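Diane Landry was still in her walking boots when we sat down, and she started talking before I'd found my pen. She's 69, and she has just finished the Jurnside path for the third time.

"People think it's the hills you remember," she said. "It's the villages! I could draw you every street in Fasthorpe." 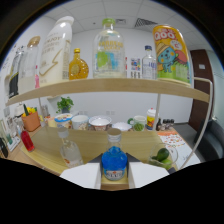
Bottles on and below the shelf.

She began walking long distances at 66, after her sister dared her to try one weekend. The full route is over 80 miles, and she does it alone — slowly, with plenty of stops to talk to farmers.

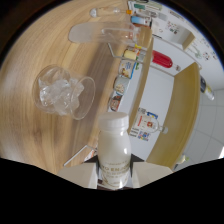 "The first time I packed far too much," she told me, laughing. "I mailed half of it home from Storeck." Now she carries a raincoat, spare socks and a paperback, which she swaps at the inn for somebody else's.
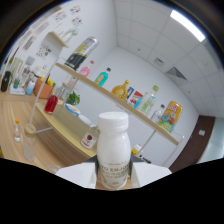
3 min read

I asked which stretch she loves most. "The ridge in August, early, with the heather out. I sang the whole way down, and I can't sing." She's already planning a fourth trip, this time from the other end.

Recent stories
A morning with the Fasthorpe bell ringers
Where to eat in Storeck
Learning to swim at 50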